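Zelgate 2 review: session scheduling for small unconferences

Zelgate builds the session grid for barcamps and similar events. Attendees submit topics in a browser, vote, and the tool assigns rooms and slots. I ran it on a laptop with 216 attendees registered and 38 sessions proposed.

Setup is one config file and a database path. Room capacity, slot length and breaks go in the file. The grid rebuilt in under a second after each edit.

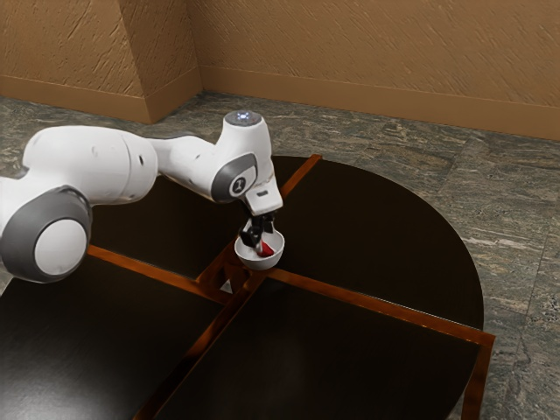 Arm and bowl, simulated.

Conflict handling is the strong part. A speaker listed on two sessions is never placed in the same slot. Locked sessions stay put when the grid is rebuilt, a fault in version 1.

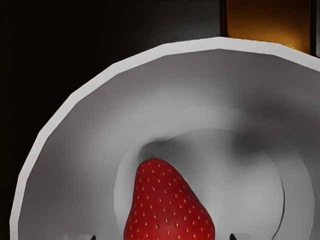
Reviewed by Marjatta Salminen | 13/04/2019

Export is weaker. The calendar feed drops room names longer than 16 characters, and the CSV file has no column for session notes. Printed grids need manual scaling past five rooms.
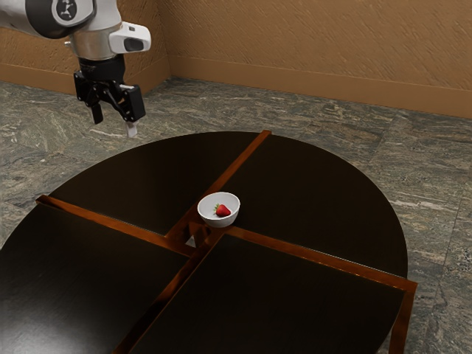
The vote page also reloads in full after every click, a nuisance on crowded wireless. Trulter handles this better but has no locking at all. The free tier stops at 100 attendees; the next one goes to 700. A fix for the feed is listed for June.

Rating: 7/10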